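Fifty-three bread boxes (well, one bread box, 53 times)

I have opened and closed the same bread box so many times this week that I hear the lid in my sleep. If you've been following along, you know the plan for the summer was to teach the arm one simple household thing, start to finish, from demonstrations I record myself. I picked the bread box because it looked easy. Quang Kiều told me back in June to start with something that doesn't slide, and I laughed at him, and now I owe him lunch!

For anyone new: I drive the arm by hand with a leader rig, the cameras and joint positions get saved, and every run becomes one episode. Then the whole pile goes into training overnight and I wake up to find out what I taught it. The project is called Pesanside on my drive (don't ask, it was late) and the first batch had 53 episodes in it. I was so proud of those 53 episodes.

The policy was terrible. It went to the same patch of table every single time, wherever I'd put the box, and pinched at the air like it was picking a flower. So I went back through the wrist camera footage one episode at a time with a big mug of tea, and it was pretty humbling. My starting poses were all over the place, and in a lot of them the finger is pointing at bare white table with just a corner of the box up at the left. 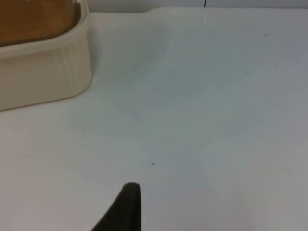
Nazmiye Işık wrote under my last post that I should keep those episodes, as long as the arm does end up finding the box, and that starting every run with a perfect view of the handle would only teach it what to do when life is already going well. She'd throw out the hesitations instead, all the spots where the operator stops to think.

I read that twice and then went and counted my hesitations. Oh dear. I pause a LOT. I get the finger near the box, I stop, I lean over to look with my own eyes, I go again. The model can't see me leaning over! All it gets is a stretch where nothing moves, and then a move that comes out of nowhere. No wonder it had learned to hover.

So the second round got some rules. I wrote them on a sticky note and stuck it to my monitor:

Drive from the camera feeds only. No peeking at the real table. This one hurt, and my first tries were clumsy as anything, but it means whatever I'm reacting to is in the data too.

Move the box between episodes. I'd been putting it back in the same spot without even noticing. Now it gets shifted and turned a little every time, and I made myself do 11 different placements before repeating one.

Start from a different pose each time, including lousy ones where the wrist camera barely gets the box in at the side. 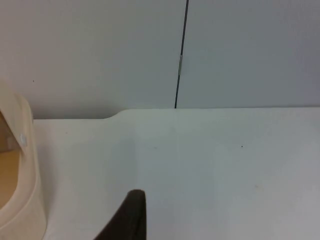
What I changed about the camera setup

I'd been treating the fixed camera as a backup, something for me to watch later. Dennis Kaijage talked me into feeding it to the model as well, and I think he's right. The wrist view is great once you're close, but with a bad starting pose it's mostly tabletop. The fixed one has the whole front of the base in it, plus that little copper-colored handle, which is the only bit of the box I care about. The lid is a shiny amber thing with ribs, and the glare on it is strong, so I was worried the model would chase the bright streaks. I've left the lights alone for now. I'd like to see if it copes before I start fussing with lamps.
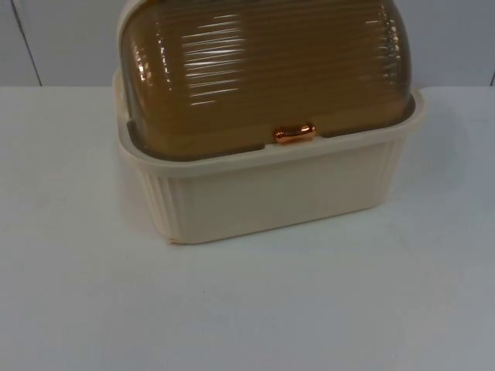 The bread box from the fixed camera, glare and all.

Round two is smaller so far. I get tired and sloppy after 8 episodes in a row, so I stop there and go do something else, and I toss any run where I froze up in the middle. Seven got tossed yesterday. Painful! But the ones I kept look so much smoother when I scrub through them.

Training kicks off tonight on the new set by itself, and then once more with the best of the old batch mixed in. Oduor Obura has a bet going that the mixed one wins. I'll post both results, even if it's still picking flowers.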